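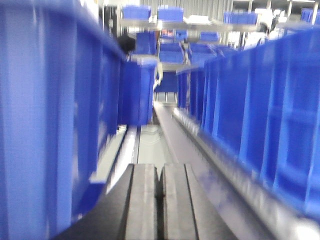 Blaue Kunststoffwanne mit Rippen und dickem oberem Rand

Gromholm-Behälterkorpus

Textsammlung zu Abfalltrennung und Behälterwesen, Version 7

Inhalt

Der Korpus enthält 3776 kurze deutschsprachige Texte, in denen es um Sammelbehälter, Abfuhrtermine und Sortierregeln geht. Die Texte stammen aus Merkblättern, Aushängen in Wohnanlagen und Anfragen an die Auskunftsstelle Grindell. Jeder Text liegt als eigene Datei in UTF-8 vor, dazu kommt eine Tabelle mit den Metadaten.

Aufbau

texte/ Volltexte, eine Datei pro Eintrag
meta.csv Kennung, Textsorte, Region, Fraktion, Jahr
schema.txt Beschreibung der 16 Sortierklassen
aenderungen.txt Unterschiede zu früheren Versionen

Die Spalte Fraktion verwendet die Bezeichnungen aus schema.txt. Regionale Wörter wie Kübel, Tonne oder Kiste wurden im Volltext nicht vereinheitlicht. Wer nach Behälterarten sucht, sollte die Wortliste im Ordner schema_zusatz verwenden.

Annotation

Bianka Lengyel und Hongmei Wan haben alle Texte unabhängig voneinander einer Klasse zugeordnet. Bei abweichenden Urteilen hat Cristian Puma entschieden. Schwierig blieben Texte zu Verbundverpackungen und zu Altholz, dort sind bis zu drei Klassen eingetragen. Die erste steht jeweils für das Hauptthema.

Personennamen, Telefonnummern und Hausnummern wurden durch Platzhalter ersetzt. Straßennamen sind erhalten, wenn sie in einem öffentlichen Abfuhrplan stehen.

Bekannte Mängel

In 17 Dateien fehlen Umlaute, die Vorlagen waren bereits fehlerhaft. Texte aus ländlichen Regionen sind unterrepräsentiert. Die Angaben zu Abfuhrterminen sind veraltet und eignen sich nicht als Auskunft.

Nutzung

Für Textklassifikation und Wortschatzuntersuchungen gedacht. Eine Weitergabe ist mit Nennung des Projekts Gromholm erlaubt. Das Einlesen mit dem Werkzeug Mindow funktioniert ohne Anpassung, bei Tudose muss das Trennzeichen auf Semikolon gestellt werden.

Kontakt

Fehlermeldungen bitte mit Dateikennung an Niamh Ó Ceallaigh. Fragen zum Schema beantwortet Rongrong Lu. Die nächste Version ist für August vorgesehen.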